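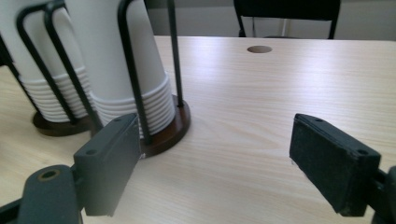 Renting Our Sound Stage: Common Questions

By Tesfamariam
May 24, 2024

What is Cindeo?
Cindeo is a small sound stage in Esteston. We rent it by the day to crews shooting commercials, shorts and music videos.

How big is the stage?
60 feet by 40 feet, with a lighting grid over the full floor. There is also a makeup room with four chairs. 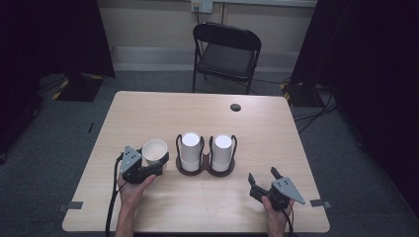 2 min read

What does a day cost?
A stage day is $600 and covers ten hours, including load-in and load-out. Overtime is billed by the half hour.

Is there enough power for our lights?
The stage has its own 400-amp service. If you plan to bring a generator, tell us when you book so we can hold the side lot.

Can we build a set?
Yes. Paint and screws are fine on flats, but not on the stage floor or walls. Everything you build has to be gone by the end of your last day.

Do we need insurance?
Yes. Send the certificate at least three business days before load-in. We can't open the door without it.

What is Beten?
Beten is our smaller insert stage next door, used for product and tabletop work. It rents for $128 an hour with a two-hour minimum.

Are you open all year?
We close for the first two weeks of August for grid inspection and floor paint.

Last updated: May 2024
Filed under: Stage Rental, Production FAQ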